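Print this article | E-mail to a colleague
Reading time: 3 minutes

4. Changes to work on the preparation line

4.1 Site and method

The fieldwork reported in this section was carried out at the Flulham plant of Tonden, a contract firm that sorts, prepares and repacks mixed goods for regional distributors. The first robotic hand was brought into service in June. By the close of the study, four stations on the preparation line had been fitted with a hand and forearm unit, each sharing its bench with one human operator.

Two of the authors (Kyriakidis and Dankwa) observed work at these stations across both day shifts. We also examined 1,446 entries in the shift log and held interviews with operators, line leads and the plant's scheduling staff. Interviews took place on paid time, away from the line, and no line lead was present when operators were interviewed.

4.2 Division of tasks

Management had expected the units to take over handling in full, leaving operators to check finished work. In practice the division was settled at each station by the people working there. Operators kept the tasks they described as "fussy" - untangling, turning and freeing items that had caught on one another - and left reaching and repeated placing to the hand. Soft and draped goods remained the main source of disagreement. One operator with long service on the line told us that she could tell from the feel of a fold whether it would pull free, and that she had no way of passing this on to the unit.

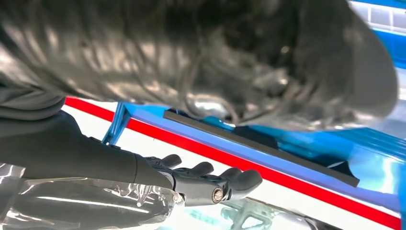

Figure 3. Robotic hand at work on the preparation line, with clear plastic film beside the forearm.

The shift log bears out this account in part. Stoppages were most often recorded at the change from one type of goods to another, when operators had to clear the bench and decide again what the hand should be given. These decisions took time and judgement, yet the plant's job descriptions made no mention of them. Heikki Salminen, who managed the line during the study period, agreed that the pay grades had been written for an earlier form of the work.

4.3 Pace, skill and recognition

Operators reported less strain in the shoulders and wrists, and most said they would not wish to return to the former arrangement. They were less favourable about pace. Before the change, an operator could work quickly for an hour and ease off later. With a unit at the bench, the rhythm was steadier and short rests were harder to take. Several people had begun to use the Wednesday cleaning period as an informal break, a practice that line leads knew of and tolerated.

New skills were learned mainly from co-workers. The supplier, Darnex, provided a short course on start-up and safe stopping, but it did not cover the adjustments that occupied much of an ordinary shift. Attila Vass, an operator at the second station, kept a notebook of such adjustments that was later copied for use at the other three. He received no additional pay for this labour.

4.4 Limits of the findings

The Flulham site is small, and its workforce had unusually low turnover before the units arrived. The log was designed for maintenance purposes and records stoppages of any length in the same way, so it cannot be used to estimate lost time. We return to the question of job grading in Section 5.

This website uses cookies to improve your reading experience. Accept | Manage settings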